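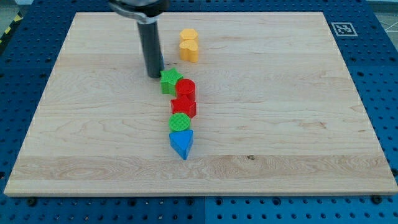
A green star-shaped block on a maple board.

Against the Standing Ovation

I stood up for a bad Uncle Vanya in April. I want that on the record before I start telling other people to stay in their seats.

The production was at the Skjelbred, which has 42 rows if you believe the lettering and far fewer if you walk them, and I was on the aisle near the front. The lights came down on the last scene and then came up on the cast, holding hands, looking like people who had been moving furniture for three hours. A man in front of me rose. Then his wife rose, then her coat, which she had been holding in her lap since intermission. Within a few seconds I could see nothing but backs. I could sit there and applaud a stranger's belt, or I could stand. I stood.

This is how most standing ovations happen now. One person means it, four people are already reaching for their car keys, and the rest of us would like to see the bows we paid for.

I grew up in Remham, where the Nuswood Players did two shows a year in a hall that smelled of floor wax, and I can remember the audience getting to its feet once. It was for Gunvor Lie, who had played the mother in everything for as long as I had been alive and was retiring to live near her sister. She hadn't been especially good that night. She dropped a whole page in the second act and took the rest of the cast with her. But everyone knew what they were standing up for, and she knew it too, and she went off the wrong side of the stage crying.

Last season I saw eleven plays and stood at the end of nine of them. The two exceptions were a puppet show with floor seating and a Beckett, where I think we were all afraid to move.

My friend Margit Engebretsen directs at the Skutent, and she takes the other side of this. She says the actors can't tell a grudging ovation from a real one, that they're tired and badly paid, and that it costs me nothing to straighten my knees. She has a point about the pay. I don't believe her about the actors. Every actor I've ever had a drink with could tell you which night the laugh in the first scene came half a second late. They can surely tell when row F is standing up to find its scarf.

And it does cost something. When I was a stagehand, a long quiet clap from people in their seats was good news. You could hear it change. It would sag after the ensemble bow and swell again for somebody the audience had loved, often the kid with twelve lines as the postman. Once everybody is up, it's one flat roar from the first bow to the last, and the postman gets exactly what the star gets, which sounds democratic until you're the postman.

I don't want a rule. Theaters have enough rules, most of them about candy wrappers and none of them obeyed. I'd just like a few more of us to stay down on an ordinary night and clap hard, looking at a stranger's belt if we have to.

I have tickets to Margit's new one next month. She has put me in the front row, on purpose, where she can see my knees.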